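Marker pen

A marker pen, often just called a marker, is a pen with its own supply of ink and a tip made of pressed fibre, felt or a similar porous material. The ink is held in a soft core inside the barrel and is drawn down to the tip as the pen touches the page. Markers are sold for labelling, for writing on boards, for highlighting text and for drawing. The group is a loose one. Makers and shops use the word for products with little in common beyond the way the ink travels, and the names given to particular kinds, such as "permanent", "artist" and "professional", are not used in the same way by everybody.

Contents
Name
Construction
Ink
Twin-tipped markers
Claims about permanence
Use in drawing
Drying out and refilling
Safety and smell
Disposal
See also

Name

In Britain the words "felt-tip", "felt pen" and "marker" overlap. Felt-tip tends to mean the thin, water-based pens bought for children, and marker tends to mean something thicker or stronger, but plenty of packets break this rule. The felt in the name is mostly a leftover. Many tips are now made from bundled or pressed man-made fibres, and some from hard plastic with fine channels running through it.

Several popular histories name a single inventor of the marker. These accounts should be treated with care. Pens with a wick or a felt end were described in patents well before the marker was a common object, and the claim to have been first usually depends on which feature the writer has decided to count.

Construction

Most markers have four main parts: a barrel, an ink store, a tip (also called a nib) and a cap. In the usual arrangement the store is a rod of soft fibre wrapped in a thin plastic film. The back of the nib pushes into the end of the rod, and the ink moves from one to the other by capillary action, the same effect that draws water up a paper towel.

A second arrangement does away with the rod. Free ink sits in the barrel and is let through by a valve, which opens when the nib is pressed. Paint markers are often made this way, as their colour settles and has to be shaken back into the liquid. Valve pens can flood if pressed too hard, a fault that adverts for them seldom mention.

Nibs come in a few basic shapes. The bullet nib is rounded and gives a line of fairly even width. The chisel nib is cut at a slant and gives a broad or narrow line depending on how it is held. The brush nib is long and bends under the hand. Within these shapes the sizes printed on packets are a poor guide, because a nib spreads with wear and the line it leaves is also changed by the paper. Two pens marked with the same width can give visibly different lines.

Ink

Marker inks are made of a colour, a liquid to carry it, and usually a resin or other additive to help it grip. The colour may be a dye, which dissolves, or a pigment, which stays as fine solid particles. The liquid may be water, alcohol or another solvent.

Alcohol-based inks dry quickly and take well on smooth surfaces. Water-based inks are milder in smell and wash out more easily, though how easily depends on the cloth. Pigment inks on the whole hold their colour in daylight better than dye inks, but this is a tendency and there are poor pigments and decent dyes. Board markers add an agent that stops the ink from gripping, so that it can be wiped away. The wiping works less well on old or scratched boards, and it is often the pen that gets the blame.

Twin-tipped markers

Many drawing markers have a nib at each end of the barrel, commonly a broad one and a fine one. The idea is that large areas can be filled with one end and edges tidied with the other without changing pens, and so without any change of colour.

The benefit is real but often overstated. In most designs the two nibs draw on the same store of ink, so a twin-tipped pen does not hold twice as much as a single one. It also has two caps, and either may be left loose. The common advice to store such pens flat is based on the worry that ink will sink towards the lower nib. The advice does no harm, yet the size of the effect is hard to pin down, and people who sell storage racks are not the best judges of it.

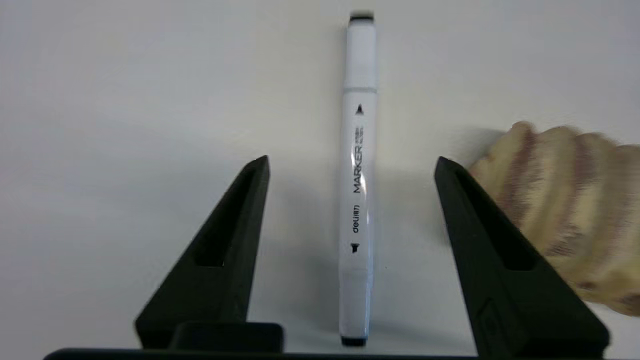
Catherine Gourlay wrote on the talk page for this article that the section was too hard on storing pens flat. She had kept one set upright in a jar and another on its side in a drawer, and by March the upright pens were noticeably weaker at the top end. She accepted that the two sets had been bought at different times and had not been used equally.

Her report is typical of the evidence on the question. It may well be right, but the age of the pens, the fit of the caps and the amount of use could each explain the same result. A fair test would need pens from one batch, weighed before and after, and kept in the same room.

Claims about permanence

The word "permanent" on a marker means, at best, that the dried ink resists water. It does not mean that the ink resists alcohol, sunlight, rubbing or time. Writing left outdoors on plastic plant labels often fades badly, and many permanent inks can be taken off glass or metal with a cloth and a little surgical spirit.

"Lightfast" is a more useful word, as there are agreed ways of testing for it, but a packet may carry the word without saying which test was used. Where no grade is given the claim cannot be checked by the buyer. The same goes for "archival", which has no single fixed meaning on pens and is sometimes used of inks that are merely free of acid.

A self-published guide by Kiran Vashisht compared 22 black markers by taping written strips inside a south-facing window. The guide found wide differences between pens sold under almost the same description. It has been quoted a good deal by hobby sites, usually without its own warning that a window is not a laboratory and that glass blocks part of the light that does the damage.

Use in drawing

Designers took to markers because they were quick, dried fast and could be carried about. A sketch of a chair or a kettle could be coloured in minutes, with no water jar and no waiting. Much of this work has since moved to screens, but the pens have kept a following among illustrators, comic artists and people who draw for pleasure.

Blending is the skill most often taught. With alcohol inks, a second colour laid down while the first is still damp will soften the join between them. Colourless blenders are also sold for the purpose. In spite of the name they mostly push colour around or thin it, and beginners who expect them to work like an eraser tend to be let down.

Large sets are heavily promoted. The Gakley range is listed at 202 colours, and other makers offer more. It is doubtful that many people need them. In a printed talk to an evening class, Aarti Bhatt argued that a small set of greys and a few strong colours would cover most sketching, and that the long lists include shades which cannot be told apart once dry on ordinary paper. Sellers reply that ready-made shades save time. Both points can be true, though only one of them sells pens.

Colour names and numbers are not shared between makers. A "warm grey 3" from one firm may be closer to another's 4 or 5, and the colour of a cap is only a rough guide to the ink. Most regular users make a chart of their own on the paper they intend to use.

Drying out and refilling

A marker fails when its ink runs out, when the liquid evaporates, or when the nib becomes clogged or frayed. The three are easily confused. A pen that has dried through a loose cap may still hold most of its colour, and a few drops of the right solvent will sometimes bring it back for a while. Advice to soak any dead marker in water is bad advice for alcohol inks, on which it has little useful effect.

Some makers sell bottled ink and spare nibs. Biseo states that its markers can be refilled up to 22 times, but the figure assumes that the nib is replaced as needed, and the cost of the nibs is left out of the savings shown beside it. Zorelau markers are sealed and cannot be refilled without breaking the barrel.

Safety and smell

Older markers often used strong solvents such as xylene or toluene, and their fumes were a genuine hazard in closed rooms. Alcohol-based inks have replaced these in many products, though a few industrial pens still use stronger liquids. "Non-toxic" on a label refers to normal use. It should not be read as a promise about breathing the fumes at length or drawing on skin.

Disposal

Used markers are awkward to recycle, as each one joins several kinds of plastic to a core soaked in ink. Collection schemes exist, but the figures they publish tend to count pens gathered in, and say little of what became of them afterwards.

See also

Highlighter
Fountain pen
Ink
Whiteboard

This page was last edited on Jul 2, 2018.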